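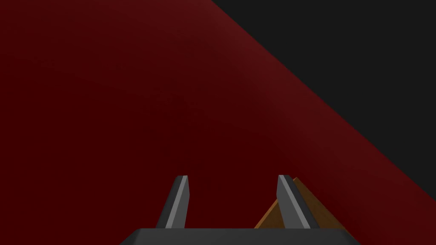
3. Site and Method

Search this site Go

Our project compared two ways of laying a gravel driveway base on clay soil. The test strip was at the Dorkel yard in Ondirton, where Dagmar Jurčo let us use a corner behind the block store. It measured 222 square feet and was split into 2 equal halves.

Half A got crushed stone directly on the soil. Half B got the same stone over a woven fabric – the kind sold for road work.
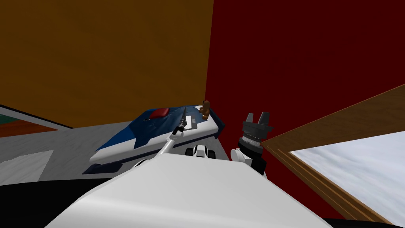 Both halves were compacted in layers and then loaded with a pallet of block weighing 1252 pounds. The pallet stayed on each half for 40 hours. Sabina Skála took the level readings in March, before and after loading. Half A sank more at the outer edge, where the soil was softest.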